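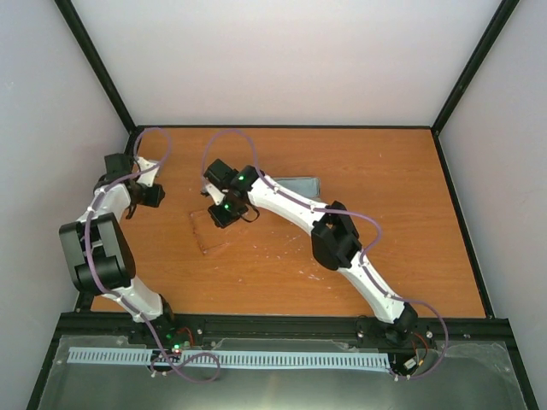 Spring cleaning has reached the workroom at last, and I must say it has done us all a world of good! Alina Tudose got through 13 old rags and most of a tin of Kinia polish, bless her, and Hatem Helmy brought the cake.

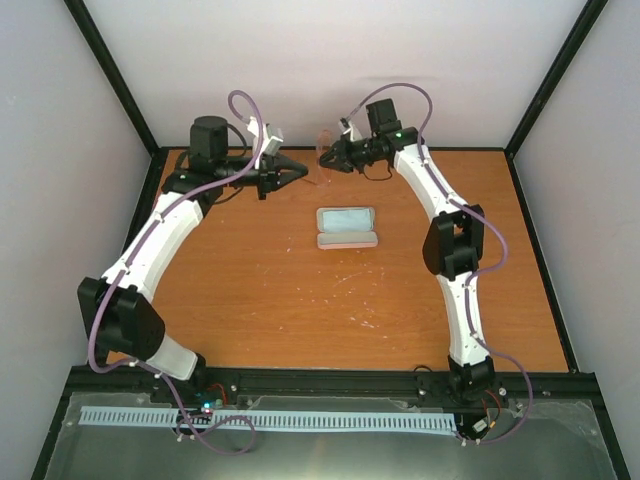 Wood does want looking after, as my grandmother in Hamness never tired of saying. A warm orange top with a grain like ours looks lovely against those plain gray walls, so please, mugs on coasters from now on. We start on the shelves in April, at 4.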